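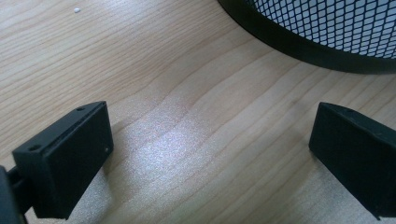

Giving a wooden desk a proper clean

I do my desk properly every few weeks, and I've got it down to 22 minutes if I don't stop to read old receipts. My friend Silvia asked me to write it down after she moved into her new flat and found herself with a pale desk of her own and no idea what to put on it. So, Silvia, hello, this one's yours!

What you need: two soft cloths, a bowl of warm water, a tiny squirt of washing-up liquid and an old bank card you don't mind scratching. I use Rano because it's what's under the sink, but any mild one will do.

Start by taking things off the top. I leave the black mesh basket till last as it's easy to lift with one hand, and I drop bits of rubbish in it as I go. Mesh catches fluff like mad, so run a dry paintbrush up and down the sides before you empty it, then wipe the solid band at the bottom. Give it a minute to dry before it goes back on the wood – I once put mine down wet and had a curved mark for a whole August.

Next, dust with a dry cloth. Go along the grain, even if it runs at a daft angle to where you're sitting. Then get your head down low and look across the desk towards the window. Pale wood hides all sorts when you look straight down at it, but in the shiny patch where the light bounces you'll spot greasy smears and cup rings.

Little white specks are worth a closer look. Flick them with a fingernail first, and if one won't budge it may be dried glue or paint. Lay a damp corner of cloth over it for 6 minutes, then push it off with the edge of the card, held nearly flat. Please don't use a knife (I have, I regret it).

Now the wash. Wring the cloth out until it hardly feels damp and work in long strokes, back to front, rinsing it often. Go over it again with clean water and dry it straight away with the second cloth.

I don't bother with polish. Žofie swears by the Ondrejka wax and her desk does smell lovely, but mine went streaky with it and my mouse mat slid about for days.

Put the basket back, then the lamp, then whatever's left.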